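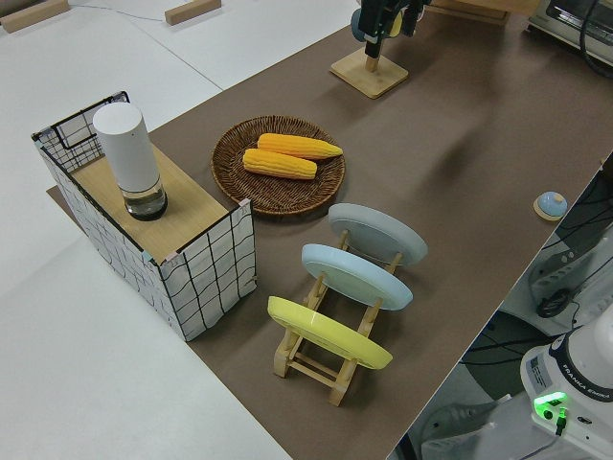 So that's the season ticket renewed, then. I said in April I wasn't going to do it, I told everyone who'd listen I wasn't going to do it, and I lasted until the second reminder email. £342 for another year of Trundness, same seat, same pillar blocking the near corner flag. My brother-in-law laughed for a good minute down the phone.

I did have my reasons for wobbling. We finished one place above the drop, we scored four goals away from home all season (two of them in the same match, which we lost) and the manager spent most of the spring playing a left back in midfield and looking surprised when it went wrong. And then there's the kit. Have you seen the kit? Clestex are the new shirt sponsor and the logo is so big that Ngau's number looks like an afterthought. I'll still buy one, obviously.

But Jamie Marsden has signed on for two more years and that did it for me. I know he's 34, I know he can't turn, but I'd happily pay to watch him shout at linesmen on a wet night in November. When he came on with half an hour left in that last home game, with roughly 4000 of us absolutely bricking it, you could feel the whole place calm down. He won the first header, he won the second one, he booted the third into the car park and got the biggest cheer of the afternoon. Lovely stuff! 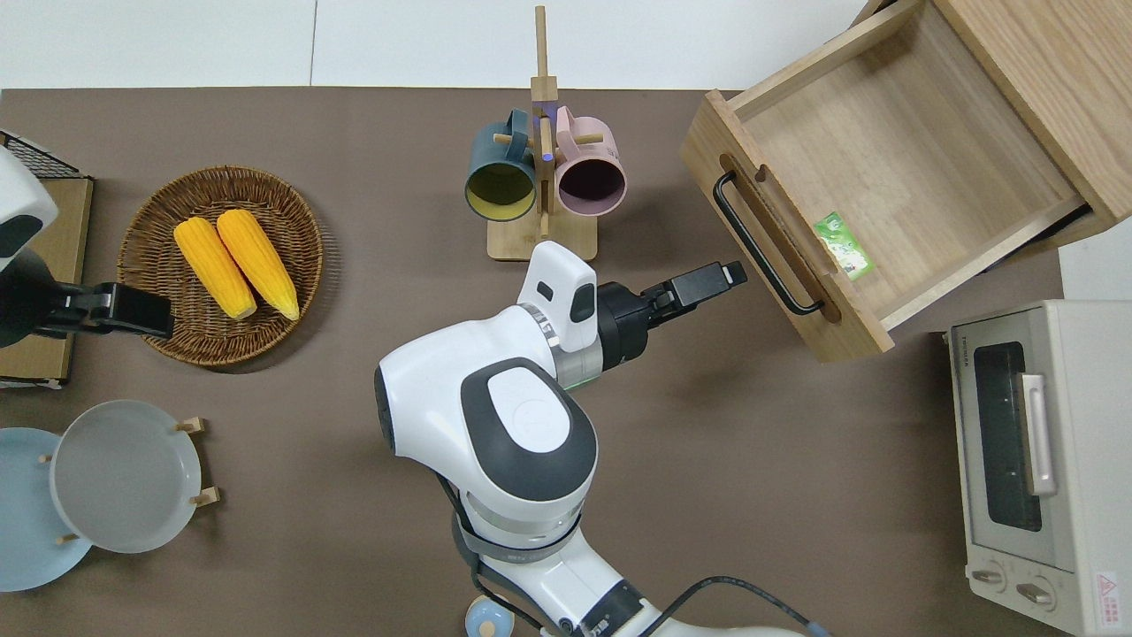

White arm, wooden drawer, black handle.

Now all the talk is about who comes in up front. The forum is convinced we're after the lad from Skovasa, the one who scored against us in the pre-season friendly last summer, and someone has already worked out what train he'd be on. I don't believe a word of it. We get linked with him every time the window opens and every time we end up with a loan striker who pulls his hamstring in the warm-up.

What I'd really like is someone who can take a corner. We had one in the 60th minute of that last game that didn't get off the ground, and the bloke behind me just sighed and went for a pie. He missed the winner, poor sod.

Fixtures are out in a few weeks. I'm hoping for a home game first, and please, please not the long trip north on Boxing Day again.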